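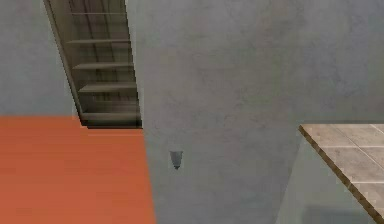
**Teleop log, kitchen sim, afternoon, March**

Goal for the session: collect demos of the cup-to-ledge task in the Preltthorpe house model, driving by remote control with the handheld controller. Policy training on the Guerra machine is waiting on these.

Setup

- Scene: Preltthorpe, ground floor, stairs left open
- Control: end-effector velocity, clutch on the trigger
- Episode limit: 50 seconds
- Start pose: randomized yaw

Recorded four episodes before changing anything. Three are usable. The other one hit the time limit with the operator still turning the base to find the counter.

Start yaw is the main problem. With the spread as set, the first view can be mostly plain gray wall, stair opening upper left, tiled ledge only in the lower right corner. The operator can work from that, but slowly. The wall texture is low contrast and gives poor motion cues while turning. The small dark wedge-shaped fitting on the wall is the best thing to steer by. I used it as a reference point: keep it drifting left until the tile grout lines fill the view, then clutch in.

Aliasing on diagonal edges (brown trim of the ledge, stair stringer). Might matter for the edge features. Render scale is still at the Asham default. Try doubling it and check the frame rate before the next batch, as controller lag gets bad when the renderer falls behind.

Changes made:

1. Yaw spread cut by half.
2. Timer now starts at first clutch, not at reset.
3. Idle steps at the head of each episode trimmed on export. Left in, they teach the policy to sit still.

Not fixed: the gripper command is logged one step late relative to pose. Same fault as in the Ciltlow scene, so it is in the recorder and not the scene file. Shift it in post for now.

Next: rerun the batch with the new spread, same operator, then replay open loop and compare final cup position.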